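Fórum Braços e Garras > Simulação > Comparação de garras: Plondik ou Trisby para objetos finos?

sewwandi_s
Mensagens: 55

Boa tarde a todos. Sou Sewwandi Sivakumar e peço desculpa pelo meu português, ainda estou a aprender. Estou a comparar no simulador duas garras de dois dedos, a Plondik e a Trisby, com o mesmo braço e o mesmo controlador (Cotus). A tarefa é pegar num objeto branco fino e cilíndrico e pôr no copo de rede preta. Na mesa ficam também um copo de vinho e um pacote de tortilhas, que o braço não deve tocar.

Fiz 615 tentativas com cada garra. A Trisby perde o objeto mais vezes, quase sempre quando o pulso roda depressa. A Plondik segura bem, mas o objeto fica inclinado entre os dedos e a ponta bate na borda do copo. Qual das duas os senhores escolheriam para passar ao braço real?
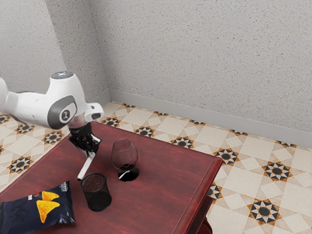

Laboratório de casa, Aveiro, outubro

O momento é antes da descida, com a Plondik. O cilindro já vai inclinado para a esquerda e a ponta de baixo está um pouco acima do copo de rede. Se o controlador desce na vertical a partir desta posição, o resultado depende muito do ângulo. Com a Trisby o ângulo é melhor, quando ela não deixa cair.

rui_motores
Mensagens: 3000

Eu ficava com a Plondik sem pensar duas vezes. Inclinação corrige-se no pulso, objeto no chão não se corrige. Que atrito puseste nos dedos?

sewwandi_s

O atrito é igual nas duas, valor de origem do simulador. Talvez isto seja um erro meu, porque a borracha da Trisby é mais macia na garra verdadeira.

miah_fan

Não concordo com o Rui. Corrigir no pulso só funciona se souberes o ângulo do objeto, e para isso precisas de uma câmara que o veja bem. Um cilindro branco, fino, com a parede cinzenta clara atrás em certas vistas... boa sorte. E comparar garras com o atrito de origem é comparar o simulador consigo próprio. Na Miah tive diferenças de até 9 graus só por mudar esse parâmetro.

rui_motores

A mesa é vermelha escura, o contraste com o branco chega e sobra. Basta olhar de cima.

miah_fan

De cima, sim. Mas de cima não vês bem a inclinação, só a projeção dela. E o copo de vinho é transparente, se usares profundidade vais ter buracos no mapa.

sewwandi_s

Obrigada aos dois. O vidro já me deu problemas com a profundidade, por isso deixei a posição dele fixa no controlador. Sei que é batota. Vou medir o atrito dos dedos da Trisby e repetir a série completa só com ela, depois faço a Plondik.

tolentino

Antes de repetires tudo, experimenta baixar a velocidade de rotação do pulso no Cotus. Se a Trisby deixar de perder o objeto, o problema é a aceleração e poupas uma semana.

rui_motores

Isso é verdade. Mas continuo a votar na Plondik.

sewwandi_s

Baixei a velocidade para metade ontem à noite. A Trisby perde menos, mas ainda perde. Deixei a correr outra vez com o atrito novo e escrevo na segunda-feira com os números.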